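Selling the Tuesday-night seat: Grosaveo's new commercial chief on ticketing for small clubs

October | By the sports business desk
4 min read | 17 shares

Grosaveo sells ticketing software to minor league and semi-professional clubs. Its main product, Predora, looks at past attendance, weather and the fixture list and suggests a price for each section of a ground. The company has 11 clubs on its books and has just hired its first chief commercial officer, who came over from the ticketing side of the business after a long spell at Arabzadeh, the seating and turnstile supplier.

She took the job in the summer and spent the first weeks visiting customers.

"I wanted to see the box office before I saw the sales figures," she said. "In most of these clubs it's one person and a window. If the software takes more than a minute to explain to that person, it won't get used."

She said the common mistake in the sector is to copy what large arenas do. A big arena can change its prices several times a day and the buyers are used to it. A hockey club with a loyal local crowd can't.

"People talk to each other in the stands. If one family paid more than the family next to them for the same seats, the club hears it at the snack bar. So we set limits. The club picks a floor and a ceiling, and Predora stays between them."
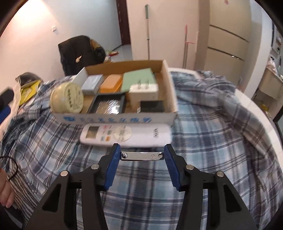 A metal bar held between two blue gripper pads, and a white remote control on a plaid cloth.

One customer, a basketball club that had been charging a flat price for years, was averaging 1,046 paid tickets a game when it signed. It kept the flat price on the cheapest section and let the software move the rest. By the last home game of the season it sold 2,043. She was careful about how much credit to take.

"They were also winning. I tell every club that. A good team sells tickets and we help them get a fair price for those tickets. I wouldn't put that last game on a slide by itself."

Grosaveo makes its money from a small fee on each ticket, paid by the club. There is no setup charge. She said that will stay as it is through next season, although the company is looking at a fixed monthly plan for clubs that sell mostly season passes.

"A club with a lot of pass holders doesn't get much from pricing single games. Right now we'd be the wrong product for some of them, and I've told two of them so."

The other part of her job is sponsorship. Several customers have asked whether attendance data could help them sell boards and shirt space to local businesses. Grosaveo has been working on that with Drito, a smaller firm that builds reports for sponsors. The first version shows a sponsor how many people were in the building, which sections were full and how early they arrived. 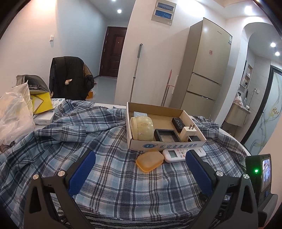

"A car dealer in a small town doesn't need a media valuation," she said. "He wants to know if people were in their seats when his name was read out. We can tell him how many tickets were scanned by then. Before this, the club was guessing."

Names and contact details of ticket buyers are not passed to sponsors, she said, and the agreement with Drito covers totals only. Clubs have asked about it more often than she expected, mostly on behalf of parents who buy youth tickets.

The commercial team is 3 people, including her. She plans to add a support post before adding anyone in sales. Most calls come in the hour before a game starts, when the line is already out the door and somebody can't find a booking.

"That call has to be picked up. If we miss it twice, they'll go back to the cash box and I wouldn't blame them."

Asked about moving up to larger leagues, she said there had been some conversations but nothing signed. The company would need a different product for reserved hospitality and she doesn't want to build it yet.

"There are plenty of clubs our size that still print tickets in the back office. I'd like to talk to those first."

The sponsor reports will be offered to all current Grosaveo customers before the winter schedule begins. Pricing for new clubs has not been set.

2 comments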